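Hand-held gripper build, part 4: pads, pivots and a first round of thin-stick work

Posted July 2024 by Eoin Carroll

Parts 1 to 3 covered the printed links, the handle and the camera mount. This part starts with a finished handle and two bare fingers. At the end of it you will have a gripper that closes square, opens without rubbing, and can pick up something as thin as a skewer from a tablecloth.

The design is the Fanari linkage, revision 2, with the longer pads from the Kornudlow fork. If you printed revision 1, the outer arms are narrower and the pivot caps will stand proud of the plastic. Reprint the arms. Filing them down leaves the bore out of round.

What you need

Printed inner and outer links, left and right
Four pivot screws with flat silver caps
Washers for both faces of every pivot
Two blue pads, ribbed on the gripping face
Dry PTFE lubricant
Hex driver, feeler gauge, masking tape
1467 pad adhesive, or any flexible contact adhesive that stays soft when cured
2000 grit paper

Step 1. Clean the bores

Wrap a strip of the 2000 grit paper around a drill shank and turn it by hand inside each bore. Stop as soon as the screw drops through under its own weight. If the screw rattles, the bore is too big and the link is scrap. Blow out the dust before going any further, as it mixes with the lubricant and sets up like putty.

Step 2. Assemble the pivots dry

Fit the inner link first, then the outer, with a washer on each face. Run the screws in until the links just stop moving, then back off an eighth of a turn. Work the trigger. Both fingers should start to move at the same moment. If one lags, swap the washers on that side before you touch the screw tension.

On my first set the right finger lagged badly. The cause was a string of plastic left inside the link, and I spent an evening adjusting screws before I looked.

Step 3. Set the closing line

Close the fingers and hold them up to a window. The backing plates should meet along their full length. A gap at the tip is acceptable up to the thickness of one feeler blade, and the pads will take it up. A gap at the base is not acceptable. It means the outer arms are on the wrong sides, or the trigger stop is too long. Shorten the stop a little at a time -- it is much harder to add material back.

Step 4. Fit the pads

Tape off the edges of the backing plates. Apply adhesive to the plate and the pad, wait until both are tacky, and press together starting from the base. The ribs face inward. Close the gripper on a flat strip of scrap and leave it clamped overnight.

Do not lubricate anything until the pads are bonded. PTFE on a backing plate cannot be wiped off well enough to glue over.

Step 5. Lubricate and lock

One short burst at each pivot, then open and close the fingers until the action evens out. Wipe off the excess. Put a small dot of thread lock under each cap and check the tension a final time.

Step 6. Try it on thin stock

Large objects hide alignment faults. Thin round stock shows them at once: if the pads meet out of parallel, a stick rolls or swings as the jaws close. We use pale wooden sticks and a turquoise plastic bucket on the kitchen table. Morenike Amadi runs a second gripper from the other side.

Approach from above with the fingers open wider than you think you need. Close slowly, and stop when the pads touch the stick. Squeezing harder loads the pivots and gains nothing in grip.

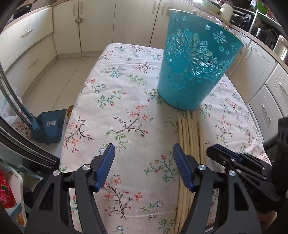 Sticks and bucket on the table, and a single stick between the pads. 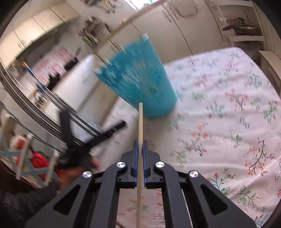
Step 7. Correct what you find

Stick swings toward the tip: the pads are closing at the base first. Shim under the pad near the tip with one layer of masking tape.

Stick rolls sideways: one finger is leading. Go back to step 2.

Stick slips straight down: the ribs are glazed with adhesive. Scuff lightly with the 2000 grit and wipe clean.

Action gets stiffer as you work: a pivot is tightening itself. Mark the caps with a paint pen so that you can tell which one has turned.

Files

The link files and pad mold are in the Drestier folder under build 3360. The Kovalchuk handle uses the same bolt pattern, so these fingers will fit it without changes, but its trigger stop is longer and needs to be trimmed as in step 3. Part 5 covers the wiring and the trigger sensor.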